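News > Robotics > Training Data

Zaston has put its hand-held demonstration gripper into use at Sultorton, where operators show pick-and-place tasks by hand in furnished rooms. The first set covers 44 tasks, among them handling fruit at a plate, and holds 585 demonstrations to date.
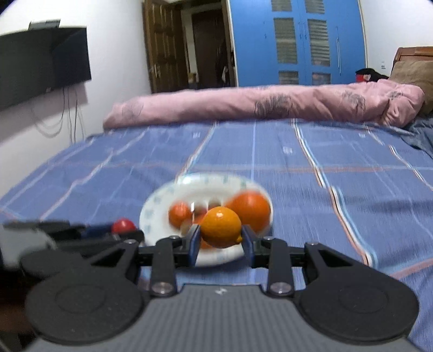 Each demonstration runs 20 seconds or less. Finger opening and tool pose are logged together — no robot arm is needed at this stage — and the records go to Kabbaj for policy training. Zaston plans to reach 840 demonstrations by July, when trials on the Stodach arm begin.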